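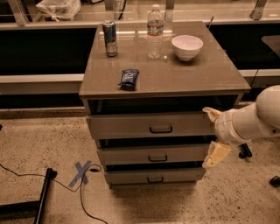
Photo: Stodby blog. Please ask before borrowing.

Three drawers and a very shiny top

27th September

I have a new favourite piece of furniture and I'm going to go on about it for the length of a whole post, so put the kettle on. It's grey, it's got three drawers, and it's a Vikden. I'd had my eye on one ever since I saw it in the window at Pacheco in Bistport (the big branch by the bus station, not the little one with all the lamps) and went home and measured the gap twice.

The gap is 700 mm wide. The cabinet is 677. You can imagine how pleased I was with that! It stands 713 high, which puts the top at a good height for grabbing things without bending and still low enough to see what's on it from across the room.

I should say what colour it is, as I spent ages on this. The card in the shop says "stone", and stone covers a lot of ground. On a bright day it's a light grey. When the lights are on it goes warmer, nearly beige, and sits beautifully with the speckly floor. I was worried the two would fight. They don't at all, they look as if they'd been bought together, and I'd even thought about a rug to keep them apart. Rug money saved.

The top is GLOSSY. I can't tell you how much I like it. It picks up the lights overhead, and anything you put down gets its own faint reflection underneath, which makes even a can of energy drink look rather smart. Yes, it will show fingerprints. I've been keeping a soft cloth nearby and giving it a quick wipe when I walk past, and so far I don't mind a bit. Ask me again in October.

Now, the snack top. I've wanted a proper spot for this for years. Ours used to be a corner of the worktop, where bottles got shoved behind the toaster and the good snack bars vanished under the post. My rule for the new one is that only four things may live there:

A can of something fizzy, back left.
A bottle of water, at the back near the can.
A small white bowl, back right.
One snack bar, at the front where you can reach it.

Tall things go to the back so you don't knock them flying when you lean over, and the bar can wander along the front as it pleases. The bowl stays empty until somebody wants it. It's for nuts or grapes or whatever's going, and I like how it looks with nothing in it — plain white on all that grey. I tried a bigger one first and it took over completely, like a guest who has brought too much luggage. Small is right.

One bar at a time is the part I'm proudest of. The rest of the box lives out of sight, and when the bar goes, another one comes out. It has slowed me down no end, and I'm someone who can get through a box in an afternoon if it's sitting open in front of me.

On to the drawers! There are three, all with the same dark handles set right in the middle, and you can get your fingers in properly. My old chest had those tiny knobs that came off in your hand, so I'm easily pleased, but these really are nice to pull.
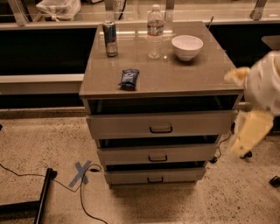 All three drawers out a little way, and the four things on top.

I do this with every drawer I own, by the way. Pull them all out a touch, stand back, and see whether they line up. They make a little staircase and any wonky one gives itself away. While they're out I run a duster along the top edge of each front, where crumbs love to settle.

What goes where is still up for discussion. My plan at the moment is spare bars, crackers and tea towels in the top drawer, then napkins, straws and the good paper plates in the middle. The bottom one is for heavy things, like extra bottles lying on their sides, and I'll put a bit of non-slip mat under them so they don't roll about and thump the back. I've got some left over from the shoe cupboard.

A few of you asked about the cost after I mentioned it last time. I paid £987 for this and the matching shelf together, delivery included, and it was a long time saving up. The shelf deserves a post to itself, and it'll get one once I've decided about the baskets.

If you're going to Pacheco to look, do open the drawers on the display one and take a cloth with you, it gets handled all day long and you won't see the shine properly otherwise. And measure your gap first, including the skirting board. I forgot the skirting board the first time and had to go back home and start again.

Next up: labels for the drawers, or no labels? I keep changing my mind, so do leave me a comment if you've got a strong opinion.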